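2 min read

Ticket 102: Irkwood desk mat, large, black. Rippled along the back edge and creeping on a timber tabletop
Opened by: Salvador Bettencourt
Handled by: Henrique Pacheco, Stamatopoulos desk and home support
Status: Resolved

Salvador, first message, September 14, 2022

Hi team! First up, I love this mat. It covers most of my table, the surface is a treat to work on, and I even like the little grey logo pressed into the corner (so faint you have to go looking for it). Two problems though. It came rolled up in a tube and the back edge has kept a wave in it, a proper speed hump. And the whole thing creeps towards me over an afternoon. The table is a light timber one, pushed up to the wall, with a white panel closing in the right side, so I can't get around the back to pull it straight.

Tried so far: rolled it the other way overnight, which helped the front edge a lot and the back edge hardly at all. Then a stack of cookbooks on the hump for a weekend. Better, then it came back.

Henrique, reply

Thanks Salvador, and good on you for trying the reverse roll, that's where I would have started too. Can you tell me what was on the tabletop before the mat? Polish, oil, wax, anything like that. Also, is the mat hard up against the side panel?

Salvador

Ooh, good question. I gave it a going-over with Udness timber polish the day before the mat turned up, because I wanted it looking its best! And yes, jammed right up to the panel. I thought the panel would hold it in place.

Henrique

I reckon we've got both culprits. Please try these in order:

1. Take everything off the mat and lift it away from the table.
2. Wipe the tabletop with warm water and a drop of dish soap, then again with plain water. Dry it with a tea towel.
3. Wipe the underside of the mat the same way and leave it to air for 4 hours, rubber side up. Keep it out of the sun.
4. Warm the wavy edge with a hair dryer on low for 30 seconds at a time, keeping it moving. Press it flat with your palms between goes.
5. Lay the mat back down with a finger's width between it and the panel.
6. Leave something with a bit of heft near the back edge for a few days. A bowl is ideal, it spreads the load and won't leave a corner mark the way a book can.

If you use clamps on the table, put them on the bare timber and keep them off the mat. A pinched edge will ripple further along.

Salvador

Done, all six! The cloth came up yellow from the tabletop, I couldn't believe how much polish was still sitting there. The hair dryer was enormous fun, you can feel the rubber relax under your hands. I did 2 rounds and then put my Green Forest Tours bowl at the back, the navy one with the stars on it, which I got on the Bistavdale trip and have been hunting for an excuse to keep on the desk ever since.

Salvador, follow-up

No creep at all this week! The hump has gone down to nothing I can feel with my hand. I'm leaving the bowl where it is, I've grown attached to it there.

Henrique

Brilliant news. I've added the polish question to our notes for this mat. Closing the ticket now, but reply here before the end of October and it will reopen under the same number.
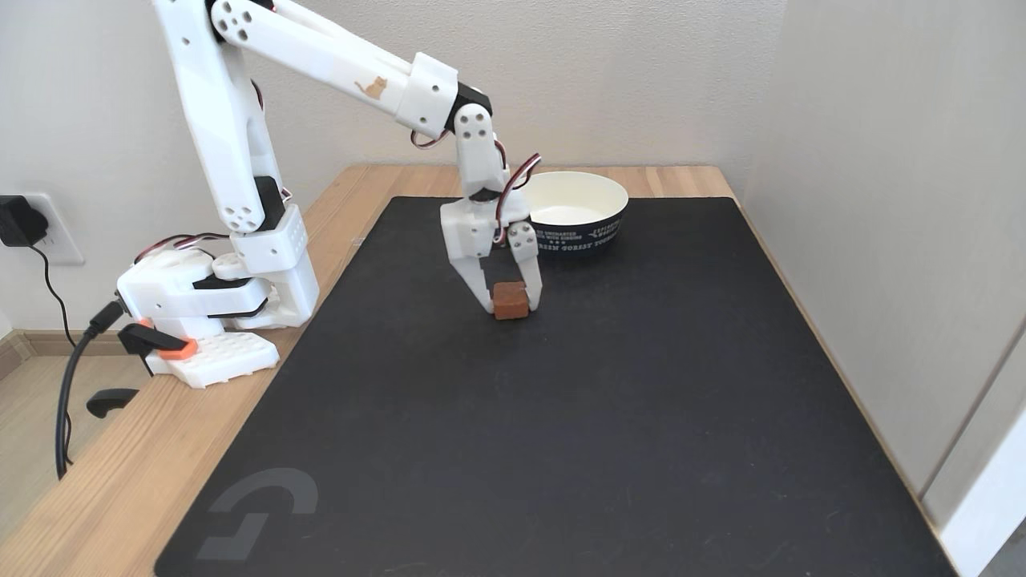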